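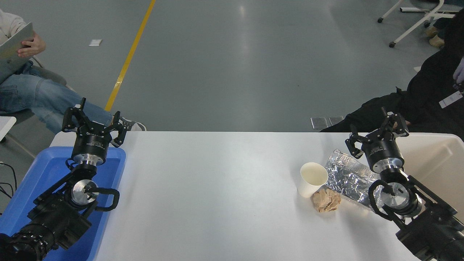
Ketau two-arm bench kit – three months in, worth the money?
Forum: Small Automation > Kits and Reviews

denise_hollis
We've had the Ketau two-arm kit on rental since February and the renewal is coming up, so I'm putting down what I think of it while it's fresh. Happy to be argued with.

We're using it for table clearing and sorting of light waste. Paper cups, scrunched brown paper, kitchen foil, that sort of thing. The job is to pick an item off a white table and put it in the right place. The arms are fixed one at each end and share the middle.

Set-up took us a day and a half. The manual says an afternoon. Most of the extra time went on cables, which are stiff and a bit short at the base end, and on finding that the left arm had been shipped with the older firmware. Support sorted that by phone.

Good points: the arms are quiet, the joints don't drift, and the software lets you record a pick by hand and play it back without writing anything. Bad points: the grippers. They're fine on boxes and bottles. On soft rubbish they are hard work.

stuartg
What do you mean by hard work? We have the same grippers here and I'd call them the best part of the kit.

denise_hollis
Depends what you're picking up, Stuart. We logged 1019 picks over the rental so far and 537 of them went through without anybody stepping in. That's all items together. Take the foil out and it looks a lot better.

Cups are mostly all right once you get the height correct. We started by going for the middle of the cup and it squashed them. Going in near the rim, where the rolled edge gives a bit of stiffness, was better. You then have to bring the force down, and the slider in the Ketau software goes in steps of 20, so you're either crushing it or dropping it.

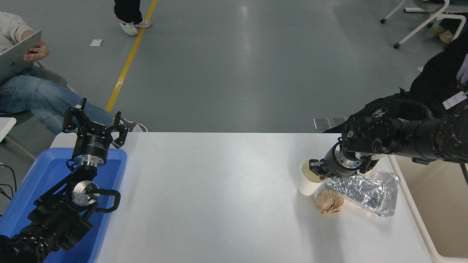
I ended up typing the force value into the settings file, which does take finer numbers. It isn't in the manual. If you do it, close the software first or it writes the old value back over yours when you quit.

Brown paper in a ball is easier than it sounds. There's nearly always something to pinch. Foil is the one that beats us. If it's lying flat the fingers slide over it, and if it's crinkled up the depth reading jumps about with the shine.

elsie_rudd
Is that on a white table top? Ours had terrible trouble with white cups on a white surface. We put a grey mat down and that helped more than any setting did.

denise_hollis
White top, yes. I'd rather not use a mat as the tables at the site we're aiming for are white as well, but I'll try it to see how much of the problem is that.

stuartg
537 out of 1019 is a bit over half. With respect, I don't think you can put that on the gripper. We run ours on boxed parts and hardly ever touch it. You've picked one of the worst jobs going and you're marking the kit down for it.

denise_hollis
The brochure has a page on waste sorting with a paper cup on it. I didn't pick the job out of the air.

kwainwright
I'm with Denise on that. If it's in the brochure it should work out of the box.

Has anyone here tried the Gelletar soft fingers on these? They're meant to bolt straight on to the Ketau wrist. We had a set on loan and they were better on foil, but they picked up grease and then everything stuck to them. We were wiping them down between runs. Went back to the standard ones in the end.

sheila_h
We've got the Gelletar ones and don't have that problem, but we only do dry card. They do wear. Ours have split at the tips and a new set isn't cheap.

Different question for Denise – how close do you let people get while it's running? Our safety person wants a full cage and there isn't room.

denise_hollis
We keep the speed at the lowest setting and there's a stop button within reach. Nobody puts a hand over the table while an arm is moving. That's our own rule. I wouldn't want to tell you what your safety person ought to accept, as it depends on your building and your insurers. Ketau will send you their risk assessment if you ask, though it's thin on the two arms meeting in the middle.

elsie_rudd
Do they ever meet?

denise_hollis
Twice. Both times they stopped on contact and no harm done, but you have to re-home both arms afterwards and that's six minutes gone. You can set a keep-out zone for each side. Do that before anything else.

stuartg
That one I'll agree with. The zones should be on by default.

What are they asking for the renewal?

denise_hollis
Same monthly rate with a 6 month minimum. I've also got a quote from Dunmore for one of theirs, single arm, with someone coming out to set it up. Cheaper per month, but the visit is extra and they wouldn't commit to foil either.

kwainwright
We had Dunmore in. The engineer knew his stuff. Waiting for him was the trouble, it was over a month.

sheila_h
Ganix do a suction cup that fits the Ketau wrist. No idea about foil. It won't hold crumpled paper, I can tell you that much.

denise_hollis
Thanks Sheila, hadn't seen that. For a flat sheet of foil it might do, with the standard gripper kept on the other arm. I'll ask them for a loan before I sign anything and put the numbers up here, with the grey mat and without.

elsie_rudd
Please do. If you can split them by item that would be useful, we've got foil trays coming in from the canteen next.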